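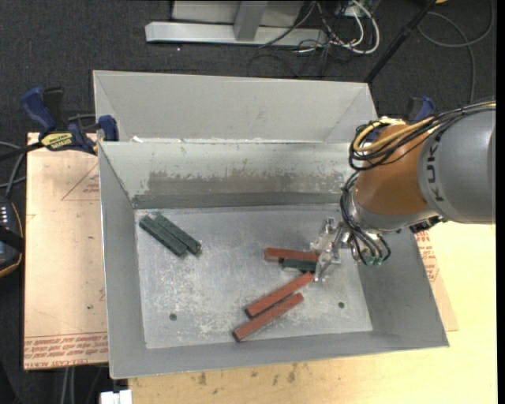

3.2 Bin condition and part layout

The parts used throughout the study are rectangular bars in two finishes, dark green and reddish brown. Both finishes were supplied by Stirico and share one nominal geometry, so that color is the only property separating the two groups. Bars were placed in a gray sheet-metal bin with a flat floor and a sloping left wall. A second metal compartment stands behind the first and was not used in the layouts reported in this section.

Figure 4. Bin with six bars on the floor, three of each color. Scratches are densest on the lower half of the floor.

Surface wear was recorded before the first layout and again after every 15 layouts. The floor carries pale scratches over much of its area, and the back wall has a worn patch with a flaked upper edge. Neither was repaired. Pylypenko graded the wear on a scale from 1 to 5 and Tian repeated the grading without access to the first set of scores. The two sets differed in 11 of 73 records, in each case by a single grade.

Layouts were grouped by the contact between neighboring bars. In a paired layout, at least two bars lie side by side along their long edges, as with the two green bars at the upper left of Figure 4. In a spread layout, no long edges touch. Partly hidden bars were kept in the records and marked as such.

Orientation was taken from the long edge of each bar relative to the front wall. Bars that could not be measured over at least half their length were left out of the orientation totals in Table 2 but kept in the color totals.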